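Getting Vik settled at the sink (a long one, get a cuppa)

8 min read

Filed under: Robots at Home, Setup & Maintenance

So the arm is in the kitchen now. A few of you have been following along since it lived on the bench in the garage, and the question I get most is some version of "how hard can it be to move it fifteen steps into the house?" Quite hard! It has eaten most of September, and I've got grease on a tea towel that was a present.

For newcomers: Vik is what I call the whole cell, meaning the arm, the stand, the gripper and the little computer that tells it all what to do. Sota is my control software, which began as three scripts and is now something I'm slightly frightened of. And Losturell is the street I live on, which only matters because the power on Losturell dips every time someone down the hill runs their welder. More on that later.

The stand first, because I got it wrong. In the garage the arm was bolted to a steel plate on a slab, and a slab doesn't move. A kitchen floor does. I'd made a base from thick ply and some angle iron, tightened everything up, felt very pleased with myself, and then ran a fast move from one side to the other. The whole thing rocked. Only a little, but the gripper end was drawing a wobbly little squiggle every time it stopped, and if you're trying to pick up something as skinny as a spoon handle, that squiggle is the difference between a grab and a clatter.

I pulled it apart and started again. The new base is heavier, has levelling feet on all the corners, and is tied back to the floor joists with proper coach bolts. (Yes, I drilled the kitchen floor. Yes, we discussed it first. At length.) After that I went round with a torque wrench, left it overnight, and went round again in the morning. A couple of the bolts took another quarter turn, so I'm glad I bothered.

Then the height. I'd been working from a drawing, and the drawing had the arm sitting low so it could see under the cupboards, so to speak. What I hadn't thought about was the elbow. With the base that low, the arm had to fold itself up to get over the edge of a utensil pot, and it kept running into its own joint limits and stopping with a sulky little click. I raised it 30 millimetres with a spacer and most of those stops went away. I could have worked that out in Sota in ten minutes if I'd been patient. I wasn't, so I worked it out with a jack and a lot of muttering.

Once the base was solid I could do the bit I enjoy, which is teaching it where things are. My method is pretty low tech. I put the arm into hand-guiding mode, drag the gripper to a spot that matters, save the pose, drag it somewhere else, save that, and carry on until I get bored. The rim of the utensil holder, the near corner of the counter, the edge of the sink, that sort of thing. Anything the arm must never touch gets a few points as well, and Sota wraps a fat invisible box around them.
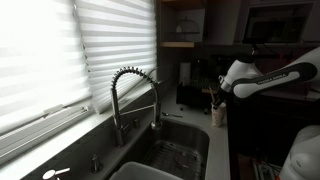 Vik with its gripper down by the rim of the utensil holder, blinds glaring away on the left.

The tap was the worst of it. I love that tap, with the big spring and the spray head hanging off it, but as an obstacle it's a pain. The post is easy because the post stays put. The spray head gets pulled down and put back by actual humans, and the hose never seems to hang in precisely the spot I measured. My first box around it was snug and tidy and lasted until somebody rinsed a saucepan. The current box is enormous. It covers everything the hose could plausibly reach, and it means Vik takes the long way round to get to the far side of the sink, but I can live with that.

Next up, cables. If you take one thing from this post, please let it be this: leave more slack at the wrist than you think you need. I had the gripper cable dressed beautifully, clipped all the way up the arm like something out of a catalogue, and the first time the wrist rolled right over it pulled tight enough to make my stomach drop. No damage, luckily. I unclipped the lot, drove the wrist slowly to both ends of its travel, and only then put the ties back on, loosely, with a loop for it to use up. It's uglier. It works!

While I was at it I cleaned the gripper fingers. They'd picked up a greasy film, presumably from the kitchen air, and things had been slipping. Warm water with a drop of dish soap on a cloth, then a dry cloth, power off the whole time. I don't spray anything anywhere near the arm and I don't use solvent on the pads — I did that once to an older set and they went hard and shiny and were never much good again. Fingers back on, screws to a gentle torque, then re-home the gripper so it knows where fully closed is. I forgot the re-home. Spent an hour wondering why it thought it was always holding something.

Which brings me to light. The camera I use for finding objects isn't fixed in its final position yet, so take this as a progress report, but the window is a nuisance. Mornings are fierce through those blinds even with them closed, and the other end of the kitchen stays gloomy, so the exposure that suits the sink makes a black hole of the dish rack and vice versa. I've tried locking the exposure. I've tried letting it float. For now I do the calibration after dinner with the overheads on, when at least the light is boring.

Calibration itself went like so. Print the checkerboard, stick it to something really flat (I used a floor tile), put it in the gripper, and have Sota run the arm through a list of poses while the camera looks on. I did 14 poses the first time and the result was rubbish. They were all too similar, the board barely tilted, everything bunched up over the counter. Second time I spread them out and got some proper angles in, and the numbers settled right down. If yours is coming out poorly, tilt the board more before you go blaming the camera.

Okay, the power. Every dip on the street was dropping the controller into a fault, and each time I'd have to walk over, clear it, unlock the brakes and bring it back up. I kept a tally on the fridge for a while and then stopped because it was making me cross. The fix was a small battery backup from Flania, the electrical place near the highway, which set me back 637 dollars and was worth every cent. Pick one with clean output, and check the peak draw of the arm first, the peak and never the average. The first unit I borrowed beeped itself silly whenever Vik accelerated.

My routine before each session, since a couple of you asked:

Stop button first. I press it, check the arm really does stop, and release it. Then a walk around the base with a hand on each foot to feel for anything loose. Look at the cable loop. Wipe the pads. Put the dish basin back where it lives, or move the saved pose if I've been lazy. Then one slow pass through all the taught points with my thumb on the stop, and if it's going to clip something it'll do it at a crawl. The slow pass feels like a waste of time right up until someone has swapped the utensil holder for a taller one.

As for how it's doing, Sota's log says 2,064 moves since the new base went in. The faults in there are mostly from before the battery backup, plus a handful where the gripper shut on air. Wooden spoons it likes. Anything dark, thin and lying flat on the counter it finds very hard, and I suspect I'll need different fingertips, something with a bit of a fingernail to get underneath. I've got two shapes drawn up and the printer is warming up as I type.

Still on my list: a proper mount for the camera, a drip guard for the side of the base that faces the sink, and a tidier spot for the controller, which is sitting in the pantry beside the flour. The drip guard should come first. I've got a sheet of clear plastic for it and no idea how to bend it without cracking it, so if you've done this with a heat gun at home, please leave me a comment with what temperature you used and how long you held it.

Recent posts
Sota gets an undo button (finally)
What I keep in the robot drawer
Choosing gripper pads, part two
Garage to kitchen: measuring up
Why my checkerboard wasn't flat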